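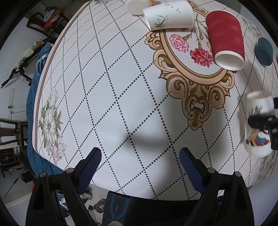
第四章 圆桌的日常清理与台布保养

本章适用于铺有印花台布的圆桌,包括茶水间、会客区和活动室里的各种尺寸。台布在使用中最容易出问题的是杯子留下的水印和茶渍,所以清理要从收杯子开始。白底印花的台布尤其要留意:有黑色点线菱形格的部分,浅色污渍一眼就能看到;落在康乃馨或白色花束这类大花图案上的污渍则容易漏看。红色瓦楞杯套的纸杯横倒在康乃馨图案上时,杯口附近要特别检查。绣球、藤蔓等其他花型的台布,做法相同。

4.1 准备物品

清理前把下列物品放在手边的推车或椅子上,不要放在台布上。
干抹布两块,一块擦桌面,一块擦杯底
微湿抹布一块
沥水桶一个,带滤网
垃圾袋一个
Dokavon 台布清洁液,货号 271
软毛刷一把

注意:清洁液须按瓶身刻度稀释,原液不得直接倒在印花上。

4.2 收杯子

1. 先看杯子的状态。直立的杯子按有残液处理,倒下的杯子按可能漏液处理。
2. 从靠近桌沿的杯子收起。圆桌边缘没有挡边,台布一扯,桌沿的杯子最先掉下去。
3. 拿直立的纸杯时,手指扶在杯身中下部,不要捏杯口。薄壁纸杯捏得太紧会变形,残液会溢出来。
4. 拿倒下的纸杯时,先将杯口一端抬起,再把整只杯子扶正,然后离开桌面。不要贴着台布拖动。
5. 残液倒入沥水桶,茶叶和果皮留在滤网上。
6. 纸杯按口径叠放,同口径的套在一起,每摞不超过 8 只。带瓦楞杯套的杯子外径较大,单独成摞。
7. 陶瓷杯、塑料杯等可重复使用的杯子放进清洗筐,杯口朝下,不与纸杯混放。
8. 杯子旁边的小件物品,如瓶盖、糖包、小摆件,先收到托盘里,确认不是客人遗落的东西之后再处理。

注意:杯中液体仍烫手时,等五分钟再收。

4.3 处理台布上的水印

1. 用干抹布按压湿处,停留十秒,抬起,换干净的一面再按。不要来回擦,来回擦会把茶色带进布纹。
2. 干抹布不再吸出水分后,换微湿抹布从污渍外圈向中心轻点。
3. 仍有颜色的,涂少量稀释后的清洁液,等两分钟,用软毛刷顺着花纹方向刷。
4. 再用微湿抹布点两遍,去掉残留的清洁液。
5. 自然晾干。晾干前不要在上面放杯子和盘子。

小心:金色、米色的卷草边框印花附着力较弱,刷洗时力度减半,同一处不超过十下。

带防水涂层的台布可以省去第 3 步,直接用微湿抹布擦净即可。不确定有没有涂层时,在台布垂下来的部分滴一滴清水,水珠不散开的就是有涂层的。

4.4 取下与重新铺设

台布每周至少取下一次,检查背面和桌面有没有积水。

1. 确认桌上所有物品已经收走。
2. 将台布四周向中间折,把碎屑包在里面,再整块提起。
3. 到室外或垃圾桶上方抖开。
4. 擦干桌面。圆桌的中缝和桌沿下方容易积水,用干抹布的一角伸进去擦。
5. 重新铺设时,先对准中心,再向四周展开。有边线的台布,以边线到桌沿的距离为准,各方向应大致相等。
6. 印有大花束的一侧朝向房间门口,花枝根部朝外。
7. 用手掌由中心向外抚平,不留褶皱。褶皱处放杯子不稳。

注意:台布下摆离地面应留出足够距离,免得坐下时被膝盖带动。下摆过长时,用 Sturkell 桌布夹固定,每张圆桌四只,均匀分布。夹子要从下往上推入,从上往下硬压容易夹破布边。

4.5 机洗与存放

1. 机洗前拆下桌布夹。
2. 水温设在三十度,选轻柔程序,印花面朝内折叠后放入洗衣袋。
3. 不加漂白剂。
4. 洗后立即取出,平铺或搭在圆杆上晾干,避免暴晒。
5. 需要熨烫时,从背面低温熨,印花面不接触熨斗。
6. 存放时卷成筒状,外面包一层棉纸。长期折叠会在折痕处掉色。

4.6 常见情况

杯底留下圆形印子:按 4.3 处理。超过一天的印子,先用温水敷五分钟。
台布一侧总是往下滑:检查桌面是否有水,再检查桌布夹是否松动。
纸杯容易翻倒:多为台布不平或杯子离桌沿太近,杯子应放在离桌沿一掌以内侧的位置。
印花发白:停止使用清洁液,只用清水,并检查稀释比例。

备件可向 Promard 订购,桌布夹的订货号为 2,754,替换滤网的订货号为 496。

本章修订日期:2024年10月7日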